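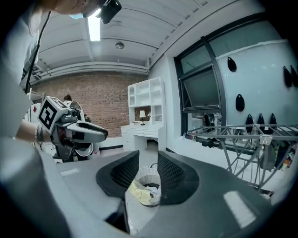
Slide 1. Round woven basket on the floor, yellow cloth and white and blue fabric inside. Brick wall behind.

Opening, 2 minutes. Leave the slide up while people sit down. The talk covers how small textiles are collected, sorted and returned in a shared workroom. It does not cover washing chemistry; refer those questions to the Floreck handout on the side table.

State the scope early. By small textiles I mean cloths, wipes, covers and light garments. Bedding and curtains follow a different route and are dealt with in the afternoon session.

Slide 1, continued. Point to the basket. Three things to draw out before moving on.

First, shape. A round basket has no corners, so a crumpled cloth does not lodge at the bottom and get missed when the basket is emptied. In the Gilbert count we found more left-behind items in square tubs than in round baskets of the same volume. Do not quote a ratio, as the tubs were also deeper.

Second, colour. The basket is white and the yellow cloth shows against it from across a room. Pale items do not. If a site is choosing new containers and most of its cloths are white, a darker basket is worth the small extra cost.

Third, position. It stands on the floor, with a white cable running near it. Ask the room how they would route a cable past a collection point. Usual answers: along the wall, overhead, under a cover strip. Accept all of them. The rule at Pradau is that the basket moves before the cable does, being quicker to shift.

Slide 2. Table of the Gilbert count. 686 items logged over the whole of June. Columns are type, colour group, where found, where returned. Read out the column heads only. The items were logged at the point of sorting and not at the point of use, so the table says nothing about how long a cloth had been lying in a basket. Someone usually asks.

Slide 3. Crumpled against folded. A crumpled cloth takes up more room and hides what is under it. Folding at the basket was tried at Trodov and dropped, as it slowed people down and they began leaving cloths on the benches. Present practice is to drop items in as they come and fold once, at the sorting table.

Demonstration. Take the sample cloth, drop it on the table, pick it up by the middle, then by a corner. Picked up by the middle it comes up as a bundle and has to be put down again before folding. Picked up by a corner it hangs open and one edge can be found straight away. Repeat with the thicker cloth. Pause for those at the back.

Slide 4. Fill level. Baskets are emptied when 70 per cent full, judged by eye against a band of tape on the inside. Above that, items slide off the top when the basket is carried. The tape is replaced when it lifts. Mixed loads look fuller than they are; press down lightly with a flat hand before deciding.

Slide 5. Mixed contents. Refer back to slide 1: yellow cloth in with white and blue fabric. Sort by colour group at the table, strong colours to the left, pale to the right, anything patterned or two-coloured to the middle. The middle pile is dealt with last. At Pradau it is also the pile most often put back in the wrong place, and the labels on the shelves were rewritten for that reason.

Slide 6. Timing. One basket, 35 items, one person: 2 minutes to tip out and spread, the rest on folding. Skip this slide if running late.

Lighting. Spoken only, no slide. A long fluorescent fitting gives even light but flattens pale blues and whites. Put the sorting table near a window if there is one. If not, sort the pale pile twice.

Questions. Likely ones: lids (no, they get left off), wheels (only on hard floors), whether wicker snags fine fabric (yes, use a liner). For prices, refer to the Floreck list.

Last slide stays up during questions. Collect the sample cloths before the break and check that both are in the bag.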